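Home > Storage and shelving > Boltless racking

Shelf level rating vs bay rating on Kandby racking – which one do I go by?

Asked by toller_m
Viewed 287 times

I have two bays of second-hand Kandby boltless racking in the garage, bought without paperwork. Each bay is 1,920 mm high with five levels. The plate riveted to the upright says 300 kg UDL per level, and underneath it gives a bay maximum, but the second figure has been scratched out and I can't read it.

I want to store floor tiles on the lower levels and paint and tools higher up. If each level is rated at 300 kg, can I put 300 kg on all five? Or is the limit lower because of the uprights? The tiles come in small, heavy boxes, so a level would fill by weight long before it filled by volume.

The floor is a concrete slab with a slight fall towards the door. The bays are not fixed to the wall at present. The shelf panels are chipboard and one has a swollen edge.

Also, does it matter whether the two bays share a middle upright? Mine came with the parts to do it either way.

3 answers

Answer 1 – accepted

The level rating and the bay rating are separate limits and you have to stay under both. The level rating is set by the beams, the panel and the connectors at each end of the beam. The bay rating is set by the uprights, which carry everything above them. Five levels at 300 kg is 1,500 kg, and on light boltless racking the bay maximum is often lower than the sum of the levels. Without the second figure you can't assume it.

UDL means uniformly distributed load. A stack of tile boxes in the centre of a shelf is not a UDL, and the beam will bend more under it than under the same weight spread from end to end. Lay the boxes one or two deep across the whole panel.

The beam spacing matters too. An upright buckles more easily over a long unsupported length than a short one, so a bay rating is only good for the spacing it was quoted at. If you take out the second beam to make room for something tall, the rating falls even though nothing else has changed. Keep the lowest beam close to the floor.

Replace the swollen panel. Chipboard that has taken up water loses a good deal of its strength and doesn't get it back on drying.

For the slope, put steel shims under the low feet until the uprights are plumb in both directions. Check with the bay loaded as well as empty. Then fix it to the wall. A bay of that height with paint tins at the top can be pulled over.

On the shared upright: it works, but the middle one takes half the load from each side, so it carries twice what an end upright does. With tiles I would build them as two separate bays.

Comment from toller_m: Thanks. The seller has no record of the bay figure. I'll write to the maker with a photo of the plate.

Answer 2

I've had Trisell racking for years with far more on it than the label says and it hasn't moved. Put the heavy stuff at the bottom and don't worry about it. The Vass ones are flimsier.

Comment from the author of Answer 1: The label has a margin built in, but you don't know how much of it a second-hand bay has already used up. Look for bent lips on the beam ends and creases in the uprights near the feet.

Answer 3

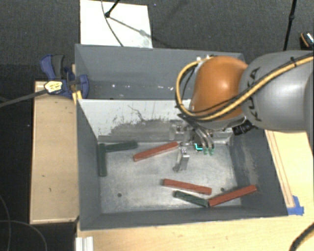 Marlina Majimbun

Answer 1 covers the main points. Two additions.

First, weigh a box of tiles. The weight printed on the carton may be net, and the carton and any spacers come on top. Divide 300 by the gross weight, round down, and write the number of boxes on a strip of tape along the beam. It saves doing the sum again each time stock goes in or out.

Second, check the beam connectors. Kandby beams and Ullix beams look almost the same and will go into each other's slots, but the rivets on one are slightly smaller and the beam sits with a little play. Bays sold second-hand are often made up from both. If a beam rocks when you press on the front edge, take it out and compare it with the others. A mixed bay has no valid rating, whatever the plate says.

If the maker can't supply the bay figure, keep the tiles on the floor or on a low pallet and use the racking for the paint and tools.

Last edited January 30, 2026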